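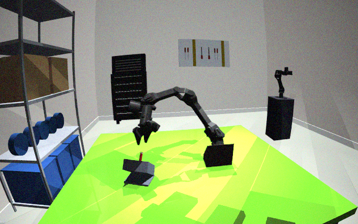

Pongsak Duangkaew thinks the glue line is failing from the inside out and that I should stop blaming the clamps. He wrote as much in the margin of the last page, under my sketch of the split joint, and added that the hide glue was mixed too thin in January and has been mixed too thin ever since.

Nov 13, 2020

Went back over the Galberg chairs with that in mind. Pulled the back legs from the worst one. The tenons came out by hand, no steam needed. Glue on the shoulders was thick and amber. Glue on the cheeks was a dull film that scraped off as powder with a fingernail. The mortise walls looked the same. So he has a point about the mix, at least for this chair.

What I had on the card for the January batch: one part granules to two parts water by weight, soaked overnight, heated in the double pot to 143 F. That is not a thin mix on paper. But the pot was topped up during the day and the top-ups were never written down. I know I did it more than once when it skinned over. From now on write down every addition on the card, even a spoonful.

Made two fresh pots this morning for a side-by-side test.

Pot A: same recipe as the card, no topping up, lid on between uses.
Pot B: same recipe, then thinned until it ran off the brush in a steady stream with no beads, the way I remember it running in January.

Test pieces are beech offcuts from the Luangrath table, all from the same board. Cut 5 joints for each pot, numbered in pencil on the end grain. Tenons fitted by hand to a light push fit. Glue brushed on both faces. Clamped overnight, then left on the rack over the sink, where the air stays fairly even.

One joint in the B set has a loose cheek. I planed it too far and noticed only after the glue was on. Marked it with an X. Don't count it.

Separate matter - the chairs themselves. Old glue has to come off before anything else goes on, whichever pot wins. Warm water and a stiff toothbrush worked on the shoulders. The powdery stuff in the mortises is slower because the brush won't reach the bottom. Ground the end of an old hacksaw blade square and used it as a scraper, which got most of it. Let the parts dry before checking the fit. One tenon swelled enough that I nearly took a shaving off it, and by afternoon it was back to size.

The front rails on the second chair are sound and I'm leaving them alone. Same for the arms. If it holds, it holds.

Fotum job, order 681: seat frame is glued and square, waiting on webbing. Tuvham sent the wrong width again. I've kept one roll for the footstool and put the rest in the return box by the door. Whoever is in first, please call them.

Pongsak also asked whether we should switch to liquid glue for the chairs and save the trouble. I'd rather not. The owner wants them to come apart again for the next person, and hide glue will let go with heat and damp. He doesn't disagree, but says a joint that lets go under somebody at dinner is no use either. Fair enough.

To do:
Break the A and B joints once they have had a full week. Same vise, same lever, note where each one lets go - wood or glue line.
New label for the granule jar. The old one has come off and the strength number with it.
Look for the small thermometer. The big one reads high in the shallow pot.
Dry-fit the back legs again before mixing anything.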